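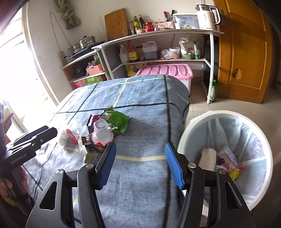
Mesa de ponta arredondada com toalha xadrez azul-acinzentada.

Relatório de progresso -- Projeto Plomamis (cozinha comunitária e formação em panificação)
28 de outubro de 2025
Para: Fundo MacPherson, a/c Jiahui Ye

Cara Jiahui,

Segue o relatório do período. Mais curto que o anterior, estou fechando isto entre uma fornada e outra. Os anexos financeiros vão em separado, já com a correção que você pediu na rubrica de transporte.

Situação geral

Dentro do prazo em quase tudo. Atrasados na parte de instalação de gás e na apostila. Adiantados nas inscrições. O dinheiro chega até fevereiro sem mexer na reserva, se o forno não der mais susto.

Turmas

Duas turmas concluídas, a terceira na metade. Inscritos no total: 103. Concluíram ou estão frequentando: 79. A diferença é quase toda da primeira turma, que começou com horário à tarde -- erro nosso, muita gente busca criança na escola a essa hora. Passamos para a manhã e a desistência caiu. Na terceira turma saíram só duas pessoas, uma por mudança de cidade, a outra arrumou emprego numa padaria do bairro, o que a gente conta como boa notícia.

Conteúdo dado até aqui: higiene e manipulação, massas de fermentação longa, pão de forma, pão de milho, salgados assados, cálculo de custo por unidade. O módulo de custo foi o mais difícil e o mais pedido. Vários alunos já vendiam pão em casa e nunca tinham posto o gás na conta. Uma aluna refez a tabela dela em sala e descobriu que perdia dinheiro em toda encomenda de rosca. Subiu o preço, perdeu duas clientes, ficou com o resto.

Falta: confeitaria básica (três aulas), rotulagem, e a aula sobre formalização. Para esta última dependemos do contador, que confirmou e desmarcou duas vezes. Procurando outro.

Equipamento

O forno Mivora de segunda mão foi comprado e instalado. Funciona bem em cima, no lastro de baixo queima o fundo do pão do lado direito. Técnico veio, trocou o termostato, melhorou mas não resolveu. Por enquanto giramos as formas na metade do tempo. Orçamento para a resistência nova pedido, ainda sem resposta.

Amassadeira: comprada, em uso diário, sem problema nenhum.

Bancada de inox: não comprada. O preço subiu desde a proposta e preferimos esperar. Solicito autorização para remanejar R$ 3.000 da rubrica "mobiliário" para "instalações", que é onde o gás estourou. A exigência nova da vistoria pede tubulação externa e válvula de corte do lado de fora, não estava no orçamento original. Sem isso não temos o alvará definitivo, e o provisório vence em fevereiro. Se puder responder sobre este ponto antes dos outros, agradeço.

Cozinha comunitária

Abre três manhãs por semana para quem já passou pelo curso. No começo veio pouca gente, medo de usar o forno sozinho, acho. Depois que colocamos uma monitora (ex-aluna da primeira turma, bolsa paga pelo projeto) a agenda encheu. Hoje tem fila de espera para a véspera de feriado. Fizemos uma folha de reserva na parede e um combinado simples: quem suja lava, quem falta sem avisar vai pro fim da fila. Tem funcionado, com uma ou outra discussão por causa de assadeira.

Consumo de farinha acima do previsto. Estávamos comprando sacos pequenos no mercado, caro demais. Agora compramos da Plundeck, entrega no portão, prazo de 30 dias pra pagar. Economia boa já no primeiro pedido. O segundo pedido veio com dois sacos rasgados, trocaram sem reclamar.

Armazenagem continua apertada. Farinha em estrado, longe da parede, como manda a norma, mas isso come metade da despensa. Pensamos em usar o corredor dos fundos. Precisa forro e tela na janela. Sem custo levantado ainda.

Vendas e renda

Barraca na feira, duas vezes por mês. Pão de milho acaba primeiro, sempre. O integral sobra. Reduzimos o integral. O valor arrecadado fica com quem produziu, descontada uma parte para ingredientes, conforme o regulamento que mandei no relatório passado. Houve pedido dos alunos para baixar esse desconto. Vamos discutir na reunião de encerramento da terceira turma, antes não dá, falta fechar o custo do gás.

Encomendas fixas: uma creche e um escritório. A creche paga em dia. O escritório atrasa, estamos cobrando.

Dificuldades

-- Gás e vistoria, já explicado.
-- Apostila: o texto está pronto, a diagramação não. A pessoa que ia fazer saiu. Por ora distribuimos folhas avulsas, que molham, somem, voltam com manteiga. Quero resolver antes da quarta turma.
-- Chuva: goteira sobre a pia na última tempestade. Consertado o telhado por conta do proprietário, depois de muita insistência.
-- Frequência cai na semana de pagamento e não descobrimos por quê. Aceito sugestões.

O que mudou em relação à proposta

Horário (manhã e não tarde). Turmas menores, pois a cozinha não comporta o número que escrevemos na proposta com todo mundo de mão na massa. Uma aula a mais de custo, uma a menos de pães recheados. A visita à moagem foi cancelada, o ônibus saía mais caro que o módulo inteiro.

Próximos passos

Terminar a terceira turma. Obra do gás, assim que sair a autorização. Vistoria. Abrir inscrição da quarta turma, que já tem lista de interessados sem termos divulgado nada. Apostila na gráfica. Pesquisa com os formados da primeira turma, por telefone, perguntas sobre renda e se continuam assando -- mando o questionário para você ver antes de aplicarmos, devo isso desde o último relatório, desculpe.

Anexos: planilha de despesas, listas de presença, notas fiscais digitalizadas (a da amassadeira ficou meio apagada, pedi segunda via), orçamento do gás.

Qualquer dúvida me ligue de tarde, de manhã estou na cozinha e não escuto o telefone.

Abraço,
Coordenação do Projeto Plomamis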